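How to Record and Pursue a Cancelled Order: Guidance for Small Garment Suppliers

Prepared by Zubaida Mohmand for the Storden Supplier Advice Service

This guide is intended for owners and managers of small cutting, sewing and finishing units who have had an order cancelled, reduced or postponed by a buyer after work has begun. It sets out the records to gather, the order in which to act and the form a claim should take. It does not replace legal advice on a particular contract.
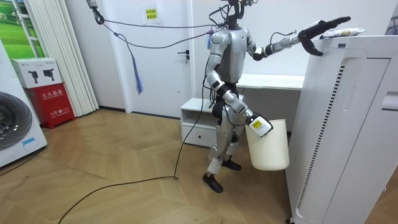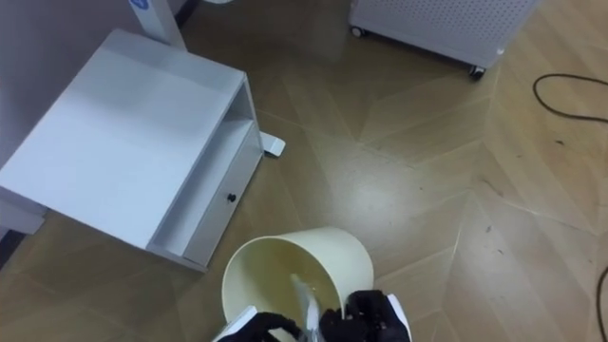 The guide assumes that the supplier holds a written purchase order. Suppliers working from verbal instructions or telephone messages should read the section headed "Where there is no signed order" before beginning Step 1.

Step 1. Fix the date of notice

Write down the date and time at which the cancellation was first received, the person who sent it and the means by which it arrived. If the first notice was given by telephone, send a short email to the buyer on the same working day confirming what was said. A suitable form of words is:

"We refer to your call this morning regarding the above order. We understand that you wish to cancel the whole of the undelivered quantity. Please confirm this in writing, with the reason. Until we hear from you, all our rights under the order are reserved."

Do not describe the cancellation as agreed or accepted. A courteous reply such as "noted, thank you" has been relied upon by buyers in later discussions as evidence of consent. If such a reply has already been sent, the email above should follow it without delay.

Step 2. Stop further cost

Most contracts, and most systems of law, expect a supplier to take reasonable steps to limit its loss. On receipt of notice:

- suspend cutting on the affected styles
- contact fabric and trim suppliers to establish what can still be cancelled or returned
- hold any booking for freight, and ask for the last date on which it may be released without charge
- complete garments already on the line only where the cost of finishing is lower than the value it will add

The last point calls for judgement. A half-sewn jacket has almost no resale value, whereas a finished one may be sold. The production manager should record the decision for each style, together with the reason, and sign the record.

Step 3. Take a count by stage of production

The claim will rest on the position at the moment of notice. The count should be taken within two working days and before goods are moved. Divide the order into the following stages:

Stage A - finished, packed and ready for dispatch
Stage B - finished but not packed
Stage C - sewn in part
Stage D - cut and not sewn
Stage E - fabric and trims received and not cut
Stage F - fabric and trims ordered and not received

The following example shows how an order for 3,000 pairs of trousers might be set out.

Quantity ordered: 3,000
Stages A and B: 673
Stage C: 390
Stage D: 84
Not yet cut: 1,853

Each figure should be supported by a bundle ticket, packing list or cutting docket. Where the dockets and the physical count differ, use the physical count and attach a note of the difference. A claim which admits a small discrepancy is more readily believed than one in which every sheet agrees to the last piece.

Keep Stage E and Stage F separate from the garment count and express them in metres, cones or units as invoiced.

Step 4. Read the order and the buyer's terms

Purchase orders commonly refer to a separate document of general terms, which may be held on the buyer's supplier portal. Download and save the version in force on the date of the order, and note the version number. Access to a portal is sometimes withdrawn once a trading relationship ends.

Look in particular for:

- a cancellation clause, and whether it requires a period of notice
- a clause excusing performance in exceptional events, often headed "force majeure"
- the point at which ownership of the goods passes
- the delivery term, which decides who bears freight and port charges
- any restriction on selling branded goods to others
- the governing law and the method of settling disputes

An exceptional events clause must be read closely. Some list the events covered; others are general. A fall in retail demand is seldom listed, and a buyer who relies on the clause should be asked to state which words apply and how the event has prevented it from taking delivery.

Step 5. Calculate the claim

Prepare one schedule for each purchase order. Suppliers who combine several orders in a single sheet often find that a query on one of them delays payment of the rest.

For Stages A and B, claim the contract price, less any cost saved by not shipping. For Stages C and D, claim material, labour and a fair share of overheads to the date of notice. For Stage E, claim the invoiced cost of materials, less any sum recovered by return or resale. For Stage F, claim only the charges which the mill or merchant will not waive, and attach its letter.

The following may be added where they can be proved: storage, bank charges on letters of credit, interest on money borrowed for the order, and wages paid to workers kept idle as a direct result. Loss of profit on the uncut balance is a matter for legal advice and should be shown on a separate line, so that it may be argued separately.

Convert currencies at the rate on the date of notice, and state the source of the rate.

Step 6. Send the claim

The claim should be addressed to the buyer's sourcing director, with copies to its finance department and to any agent named on the order. It should consist of a letter of no more than two pages, the schedule, and numbered attachments. State the sum claimed in the first paragraph and give a date for reply - 14 days is usual.

Where an agent placed the order, check in whose name it was issued. If the agent is named as buyer, the claim lies against the agent, whatever label was to be sewn into the garment.

Step 7. Consider any offer with care

Buyers frequently reply with a proposal in place of payment. The most common are a discount on finished goods, a delayed delivery, a longer payment period and a promise of future orders. Any of these may be acceptable. Before agreeing, the supplier should work out the effect on cash over the following six months, including wages, rent and sums due to mills.

A promise of future orders has no value in the schedule unless it gives styles, quantities, prices and dates. An agreed delay should state a final date for collection, the party paying for storage and the part of the price payable at once. An agreed discount should be limited in writing to the order in question.

Step 8. Selling the goods elsewhere

Do not sell branded garments without written consent. Consent normally requires labels, tickets and printed packaging to be removed, and may limit the countries in which the goods can be sold. Ask for the conditions in a single letter and keep proof that each has been met.

Obtain at least two quotations from stock buyers and keep those which were refused. They show that the price obtained was the best available, and they answer the objection that the goods were sold too cheaply.

Where there is no signed order

An agreement may still exist. Approved samples, size charts, fabric bookings made at the buyer's request, inspection visits and part payments all point towards one. Arrange these papers by date, beginning with the first enquiry, and place a one-page summary at the front. Messages held on a personal telephone should be copied in full, with the sender's number and the time of each message showing.

Keeping the file

One person should be responsible for the file, and a second should know where it is kept. Retain the originals of all dockets and invoices, even where scanned copies exist. One sealed sample of each style, with its label, should be kept until the claim is settled or the time for bringing it has passed. Time limits differ from country to country and may be shortened by the contract, so the relevant date should be written on the front cover of the file when it is opened.

Blank versions of the stage count sheet and the claim schedule may be requested from the Storden Supplier Advice Service. Requests should state the type of goods and whether the order was placed directly or through an agent.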